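# Two Arms, One Rail: A Shared Workshop Builds Its Own Automation Cell

*Members of the Hodeck workshop spent a winter and a spring on a two-armed robot cell. The work is now in its slowest stage.*

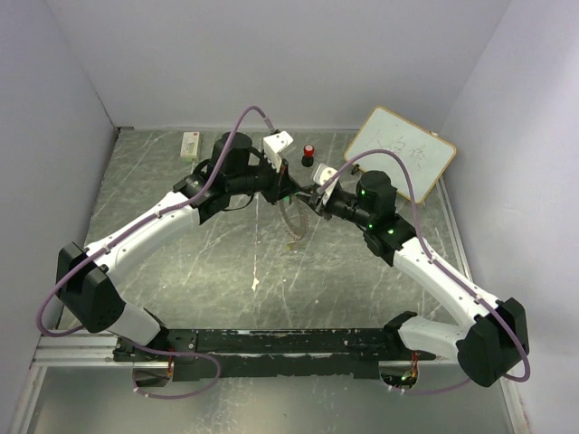

*The two arms on their common base rail, grippers close together over the metal work surface.*

The Hodeck workshop occupies the ground floor of a former printing plant on Kinnear Street. Its 114 members pay a monthly fee for access to saws, lathes, a welding bay and a long room of electronics benches. Most of what leaves the building is modest in scale: repaired amplifiers, bookshelves, replacement parts for old sewing machines.

The project known as Dreltska is a departure from that pattern. It began as a proposal to build a robot cell with two arms that could pass small objects to each other and hold a part steady with one gripper while the other worked on it. The membership approved a budget of $2,000 for the frame, the power supplies, the wiring and the enclosure. The arms themselves were bought secondhand through a separate collection.

**A common base**

The first decision concerned the mounting. An early plan placed each arm on its own stand, which would have allowed the pair to be moved apart for different jobs. Tests with a borrowed stand showed that even slight shifts in position made earlier measurements useless. The group chose a single black rail along the front of the table, with one arm at each end. Aluminum extrusion was selected for the supporting frame, as the workshop already kept a supply and members were familiar with cutting it.

The rail has been removed and refitted 3 times. Its finish is chipped in many places, and the tabletop carries a dense pattern of fine scratches. The group has discussed covering the metal with a rubber mat but has not reached agreement. Supporters of the mat point to dropped parts. Opponents note that a mat would change the working height and require another round of calibration.

**Cable routing**

Visitors to the workshop often ask about software. Members of the group are more likely to speak about cable. Each arm carries a purple cable clear of its joints, with generous loops at the elbow, and small clips hold the left arm's run to its white links. The first version was fitted tightly for the sake of appearance. It limited the movement of the wrists and was taken out within a week.

The routing now in use was settled by moving each joint slowly through its full range by hand, with the power off, and marking the points where the cable pulled. The group's written log lists 74 separate adjustments to the wiring and clips. The log is kept in a binder in the electronics room and is open to all members.

**Working close together**

Plain, pale walls enclose the table at the back and on both sides. They give a consistent background and keep small items from rolling away. Within that space, the main task is to bring the two grippers near each other without contact. Software limits are set for each arm separately and then for the pair, and the limits are reviewed after any change to the hardware.

The rules for operation are brief. Two members must be present whenever the arms are powered. Hands remain outside the walls until both arms have been switched off. Speed is held at the lowest setting during any new routine.

Stilleck, a parts supplier located two blocks from the workshop, has offered a box of sample fasteners for sorting trials. The group intends to begin with larger pieces and to move to the fasteners once handovers between the arms can be repeated reliably.

Open sessions take place on Thursday evenings in the electronics room. Members who wish to operate the cell must first complete the workshop's electrical safety course, which will next be offered in May.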